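Collection notes, Ustardale bench
Thu 28 May

The basket task now stands at 2,915 recorded examples, of which 70 were added this week. Each is driven by an operator and reviewed before it enters the Gruvix set. Episodes in which the gripper loses the rim are retained and labelled separately.

I have asked that the green ball be left inside for the tilting runs. Its movement gives the learning system a clearer signal of the angle than the wicker alone provides. Operators should pause for 3 seconds before lowering the basket. The next review will cover 10 episodes chosen at random from the February batch.

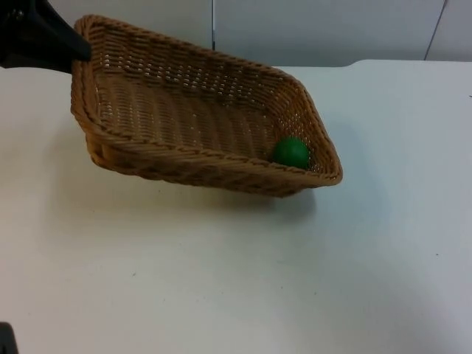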